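Journal > Home and Domestic Life > Articles > Breakfast at the Counter

4. What people told me about eating at the counter

I went into this part of the study expecting to hear about time. Everybody I know who eats breakfast standing up or perched on a stool says they're in a hurry, and I had more or less written the section in my head before I'd done a single interview. Then the diaries started coming back from Gelura, and the hurry wasn't in them. People who ate at the counter spent about as long over breakfast as people who sat at a table. They got up more often in the middle of it, though, and they talked to whoever else was in the kitchen a good deal more.

I should say a little about the sample again, as it matters for this section more than the others. The 44 households are split between Gelura and Brumby, and the Brumby homes are newer and nearly all open plan. In the older buildings on Mihăilă Street a counter you can sit at is something you have to put in yourself, and it usually costs you a wall. So when a Gelura household has one, somebody wanted it. In Brumby it came with the place, and several people told me they'd have picked a table if anyone had asked them.

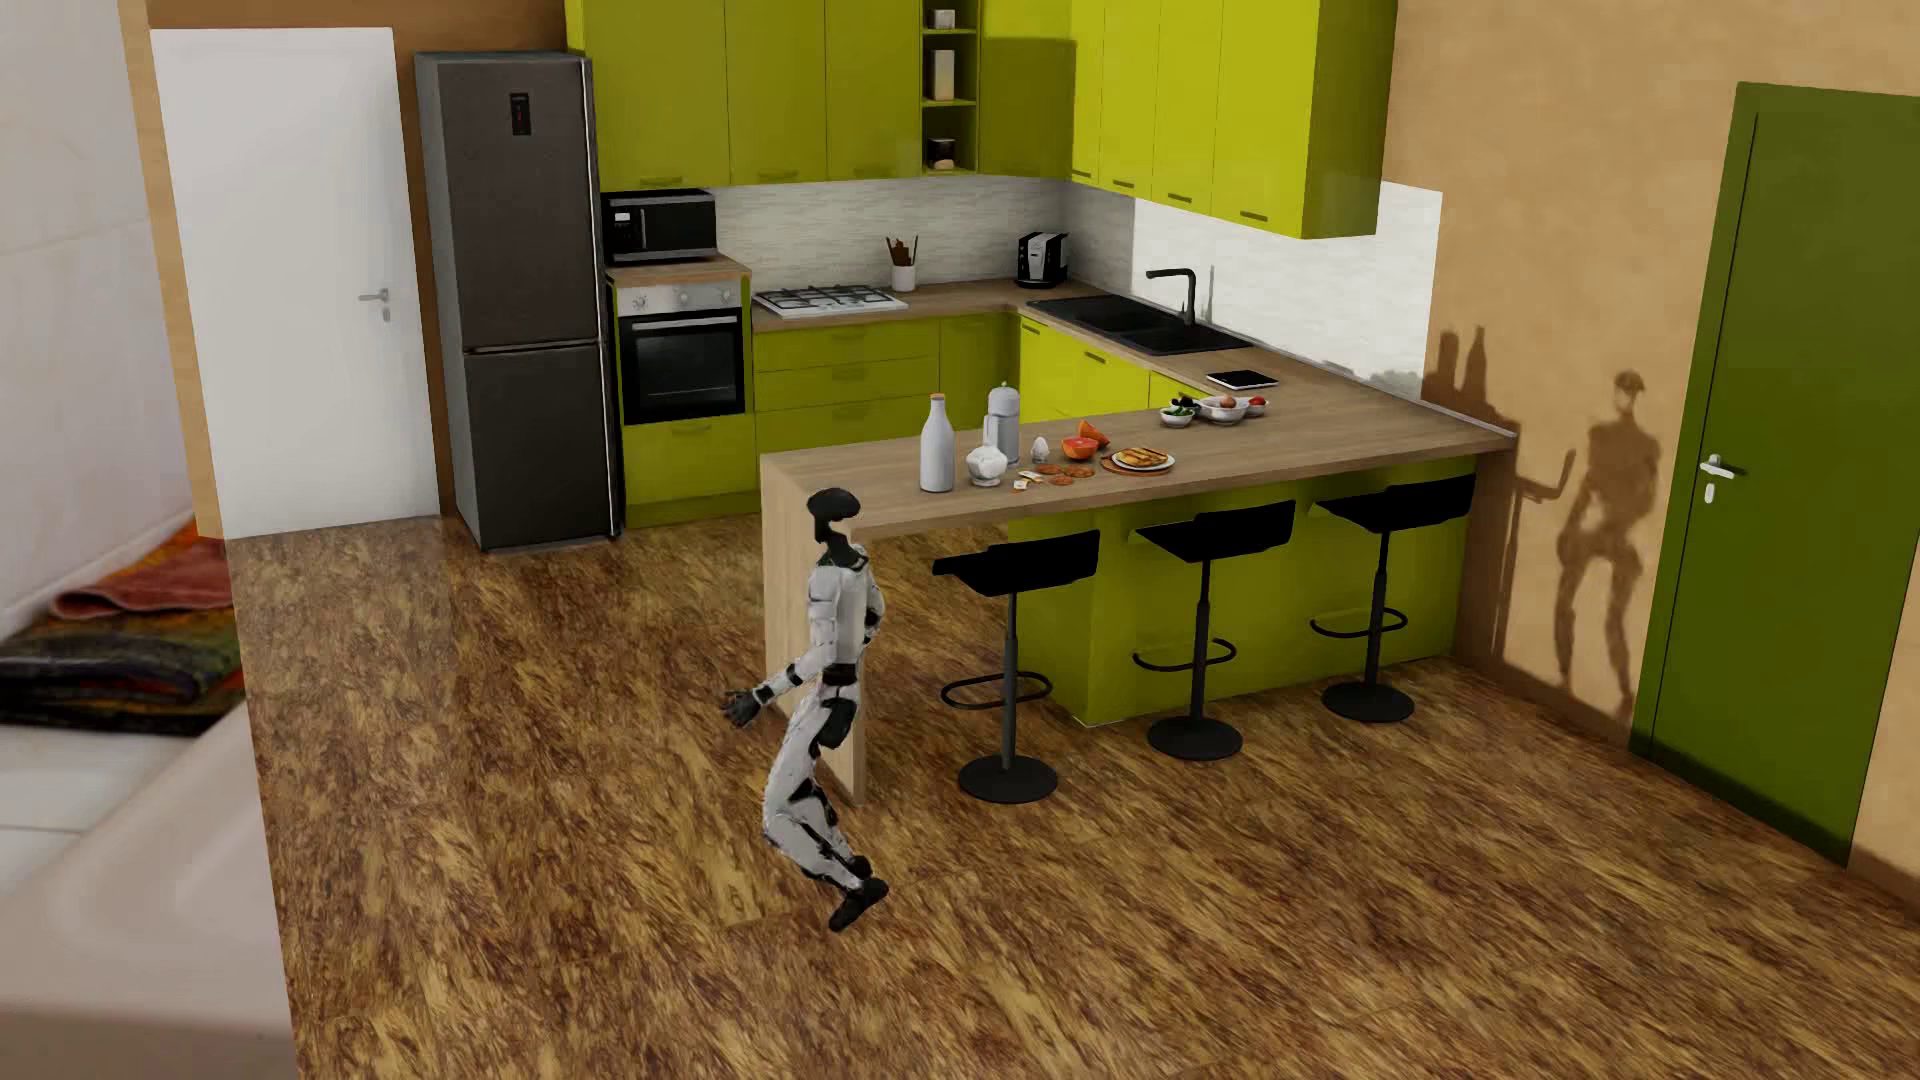 The wanting turned out to matter a lot. In homes where the counter had been chosen, it got used for nearly everything – homework, mail, peeling potatoes, long phone calls, a sewing machine in one case – and breakfast was just the first thing of the day to land there. Where it had simply come with the kitchen, people tended to eat there on their own and move to the couch as soon as a second person got up. One woman in Brumby described her stools to me as "the waiting room," and I've had trouble thinking of them any other way ever since.

Height came up in almost every interview, and I hadn't asked about it (I wish I had!). Grandparents don't like climbing up. Small children love climbing up and then can't get down. A father of three told me he'd bought the lowest stools he could find, discovered that his chin was level with his cereal, and taken them back. I coded these stories under "comfort" at first, but I now think they belong with the material on who gets to join in, so that's where I've put them in the tables.

The other thing I didn't plan for was color. My interview guide has one throwaway question about what people would change in the room if they had 800 to spend, and I expected appliances. What I got was cabinet fronts. Strong colors split households right down the middle, and yellow did it worst. People who liked it said it got them through January. People who didn't said they could take it in the evening but not at seven in the morning, before coffee.
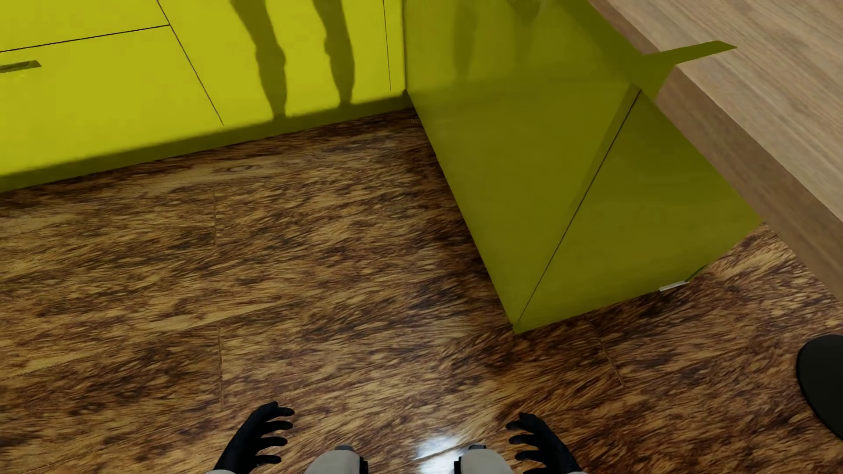

Figure 4. Strong yellow cabinet fronts with a dark handle, over a glossy wood-plank floor.

I don't want to lean on this too hard. A sample this size won't tell you whether yellow kitchens change how long anyone sits down, and the Dala diaries, which I bring in for comparison in Section 5, didn't ask about color at all. But I did go back through my notes, and the people who complained about the cabinets were often the same ones who carried their plates off to another room. It may be that they just don't like their kitchens. I'd need something closer to 100 households, and a better question, before I said any more than that.

Related articles
Who Sets the Table? Evening Meals in Three Towns
Walls Coming Down: Open-Plan Living on Mihăilă Street
Keeping a Food Diary: Notes on the Dala Method
Paint, Taste, and Argument in Shared Homes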